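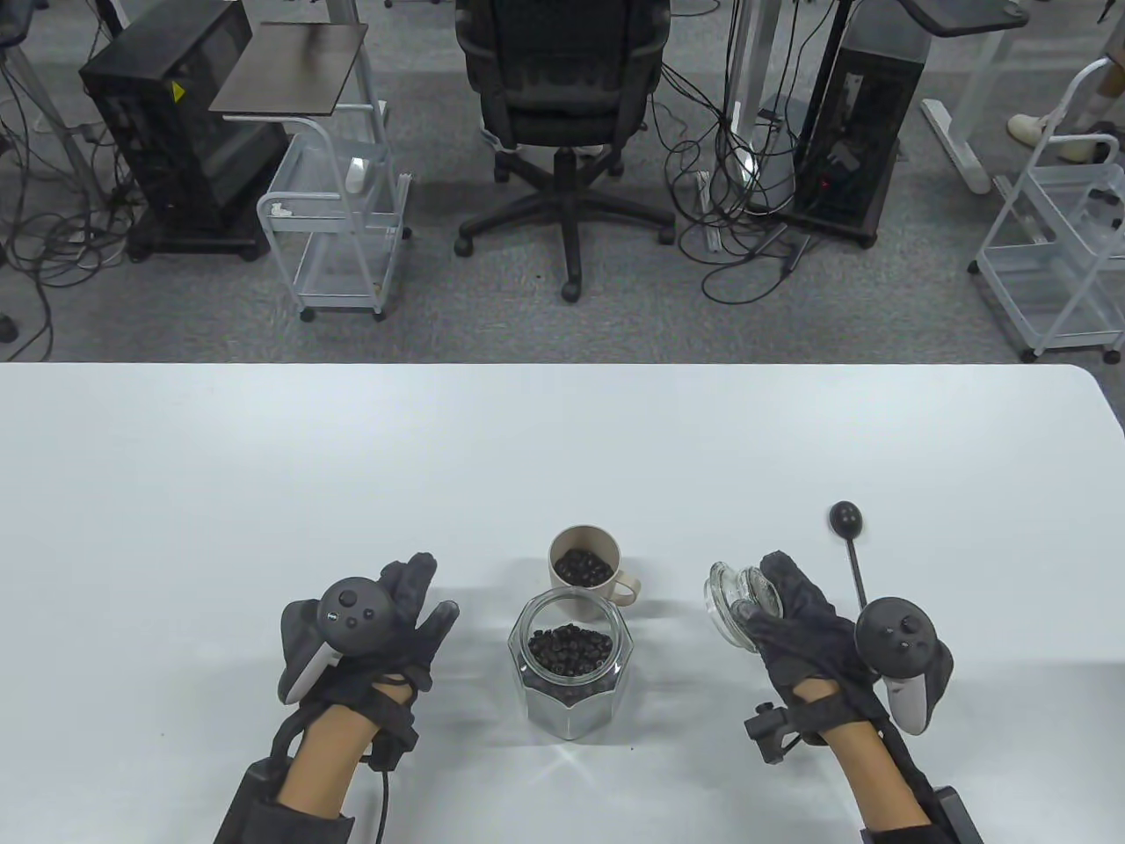 Según Paora McKinnon, un conjunto de ejemplos no se puede arreglar al final: si las personas que demuestran la tarea no se pusieron de acuerdo sobre dónde empieza y dónde termina, ningún programa lo decidirá después por ellas. Beathag Leckie le contestó que el acuerdo completo tampoco conviene, porque un sistema que vio siempre el mismo gesto aprende solamente ese gesto. Este capítulo trata de la distancia entre las dos opiniones.

Capítulo 2
Reunir ejemplos por demostración

2.1 Qué es un episodio

Llamamos episodio a la grabación de una tarea desde una posición inicial hasta una posición final, las dos descritas por escrito antes de comenzar. Tomemos una tarea de mesa: un tarro de vidrio con granos de café, una taza, una tapa. Parece una tarea sencilla. Sin embargo, quien escribe la instrucción debe decidir si la tapa está puesta al principio, cuál de las manos la toma y si la taza puede moverse. Cuando la instrucción no lo dice, cada operador lo resuelve a su manera y el error aparece más tarde, durante el entrenamiento.

En el proyecto Udholm, que usaremos en varios capítulos, la primera instrucción era una sola línea: «manipular el tarro». Con ella se grabaron 100 episodios. Al revisarlos se conservaron 40. Los demás no eran malos – eran respuestas correctas a preguntas diferentes.

2.2 Las manos del operador

En la demostración directa, el operador trabaja con sus propias manos y lleva en ellas los mandos que registran el movimiento. La ventaja es la naturalidad del gesto. La dificultad es que el mando añade peso y volumen en el dorso, y el operador corrige su postura sin darse cuenta. Por eso recomendamos un periodo de práctica que no se guarda. En Udholm se fijaron 18 repeticiones de práctica por persona y por tarea.

Los objetos transparentes merecen atención especial. El vidrio produce reflejos sobre la mesa, y un reflejo cambia cuando cambia la luz de la sala. No aconsejamos eliminarlos siempre: conviene anotar la iluminación de cada sesión y variarla con un plan.

2.3 Lo que se anota

Junto a cada episodio se guarda una ficha breve con la instrucción exacta, el operador, los objetos y el resultado. El formato Clilinero, que se presenta en el capítulo 4, añade un campo para las dudas del operador. Muchos equipos lo dejan vacío. Nosotros pedimos al lector que lo llene desde el primer ejercicio, aunque sea con una palabra.

Este sitio utiliza cookies propias y de terceros para mejorar la lectura. Si continúa navegando, acepta su uso. Aceptar | Configurar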